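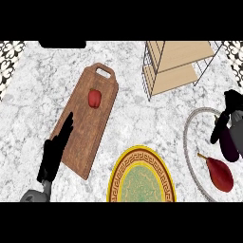 I have been promised a robot that does the dishes since I was about nine. The latest people to promise it are a company called Gostar, whose brochure came through the door in September along with a menu for the new pizza place in Tinstead. I read both. The pizza place at least gave prices.

Gostar's claim is that a two-armed kitchen helper is "nearly ready for the home". I've been collecting uses of the word nearly for a while now, and I have a folder. A window-cleaning robot was nearly ready. A thing that folded towels was nearly ready for so long that the firm moved offices and stopped answering emails.

So I went and read the longer paper that goes with it, the one hardly anyone asks for. A good deal of the practice is done in simulation, on a computer-made worktop with computer-made vegetables. I don't object to that. Pilots train in simulators and I still get on the plane. But a pilot's simulator is built by people who know exactly how an aeroplane behaves, and I'm not convinced anyone knows exactly how an aubergine behaves. Mine roll. They also go soft at one end and get a bit sticky if I've forgotten them at the back of the fridge.

Take the job of getting a red pepper onto a chopping board and an aubergine onto a tray. It's a fair thing to practise, and I'd be pleased to see it done well. It's also the bit of cooking I have never once minded doing. What I mind is scraping the seeds out of the sink strainer, and finding the lid that fits the tub.

The figure they are proudest of is 3128 practice runs. It sounds like plenty until you try to find out how many went right, and I read the thing twice without finding out. There's a chart, but the upright side of it has no numbers on it. When somebody leaves the numbers off a chart I assume the worst, and I'd say the same to a double glazing salesman.

To be fair to the machines, there are places where they earn their keep. I used to work at Cluvurside, in the packing shed, and we had a Tsolakis line that put jars into trays. It did 500 an hour and it didn't get a bad back. But every jar was the same jar. It came down the same belt, the right way up, under the same lights, and when one came down on its side the whole line stopped and somebody had to walk over and stand it up. On my last shift that somebody was me three times before the tea break.

A kitchen is all jars on their sides. The good plate is sitting half under a bag of shopping, the chopping board has been left at an angle, and there's a wire rack in the way that was meant to be there for one evening. Two arms working over that at once need to know what to leave alone as well as what to pick up, and I saw very little about leaving things alone.

Then there's the money. Gostar want £759 just to go on the waiting list – refundable, they say, in small print I needed my other glasses for. I could buy a very decent dishwasher for that and have it fitted. It would be here by the end of the month and I already know what it does with a fork.

I'm willing to be wrong. If one of these things can come to my house, at teatime, and clear up after a roast without being told where anything lives, I'll write it up here and eat my words. I've emailed to ask if they do home visits. No reply yet, but I'll post it if I get one.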